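Titilayo Olatunji
Play kitchen thread. I've been asked twice this month how I set up a tabletop one, so notes follow. February build, still in use.

1/ Surface first. Use a plain white tabletop with nothing printed on it. Patterned mats hide small pieces, and the edges curl where the plates need to sit flat.

2/ Keep the footprint small. Mine is a stove area on one side and plates on the other. Sinks, ovens and shelves can wait until the first two get used properly.

3/ Plates: flat, round, one solid color. A raised rim over 2 mm makes it harder to slide things off. I sanded one set down with 200 grit and would not bother again. 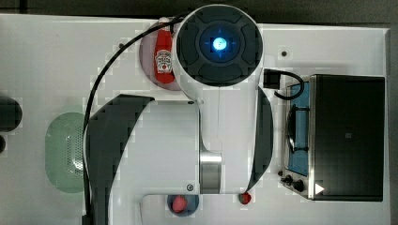

4/ Bottles tip over. A tall ketchup bottle has a high center of gravity and a narrow base, so an empty one goes down at the slightest bump. Put a little dry rice in the bottom and glue the cap.

5/ Labels matter more than I expected. A red bottle with a picture label gets put back in the right spot. The same bottle with the label peeled off ends up anywhere.

6/ Storage is two shallow bins, one for food and one for dishes. Deep bins get dumped out on the floor every time. Mine are from Distlow. The lids are poor but the bins stack.

7/ Cleaning: damp cloth, dish soap, dry right away. Paper labels don't survive soaking. Clear packing tape over the label helps, trimmed 2 mm past the edge.

8/ Someone asked about the Endier 1,000-piece food set. Far too many pieces for a tabletop. Buy loose items and stop when the food bin is full.

9/ Still looking for a small pan with a handle that doesn't rotate. Mistis used to make one with a double rivet. If you have a part number, reply here.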